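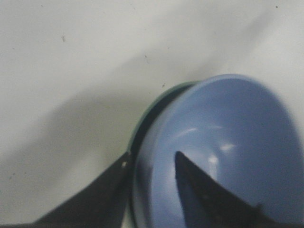

Why does the gripper stall part-way through closing when the supply reads the right voltage?

The voltage at the supply tells you little about the voltage at the servo. Measure at the gripper connector while the fingers are under load, and if it sags there, look at the wiring before you change any settings.

Ticket 798 – Gripper stalls or reports overload on rigid items
Opened by: Corinne Delacroix
Opened: 8 Jun 2020
Bench: shared workshop, end bench
Build: Statance arm kit, Plukance two-finger gripper, own wiring loom
Status: closed

Reported fault

Gripper closes normally with nothing between the fingers. On a thin rigid edge such as a bowl rim it closes, holds briefly, then the servo drops torque and the controller logs error 17. Power cycling clears it. The fault comes back after a few grips, sooner if the wrist is rotated towards its end stop.

Already tried before opening the ticket: reflashed the controller, swapped the USB lead, lowered the closing speed. No change with any of them.

Log

Entry 1. Checked the supply at its output terminals. Steady, no dip when the fingers close. Supply left in place.

Entry 2. Swapped the gripper servo for the spare from the Sangate box. Same error on the spare, so the original servo has gone back in. Remember to re-zero after a swap – the horn only fits in steps and the fingers will not meet in the middle if it is one step out.

Entry 3. Torque limit was set to 44 in the config file. Dropped it to 30. Error 17 stopped, but the grip was too weak to lift anything and items slid out. Put it back to 44. Lowering the limit hides the fault and is not a fix.

Entry 4. Put the meter on the connector at the wrist instead of at the supply. Clear dip each time the fingers press on something solid. Dip gets worse with the wrist turned. Points to the loom.

Entry 5. Opened the sleeve at the wrist joint. The positive wire had been pulled tight round the bracket and most of the strands were broken under the insulation. Replaced that length with thicker silicone wire, left a loop of slack, and moved the cable tie to the far side of the joint.

Entry 6. Re-zeroed the gripper and set the closed position again.
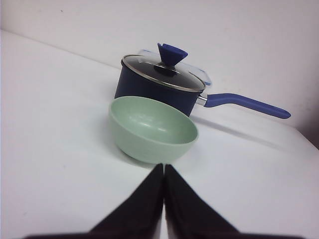

Fingers together, green bowl and lidded saucepan at the back of the table.

Entry 7. Ran 6 grips on a bowl rim with the wrist straight, then 6 with it turned. No error 17 in the log. Voltage at the wrist connector now stays level under load.

Cause

Damaged power wire at the wrist joint.

Notes for anyone with the same kit

The Kılıçarslan build guide shows the cable tie on the near side of the bracket. On our arm that leaves no slack when the wrist turns. Fit it on the far side and turn the wrist by hand through its full travel before switching on.

Spare servo is back in the box. The old length of wire is taped to the lid if anyone wants to see the break.

Recheck the loom in October.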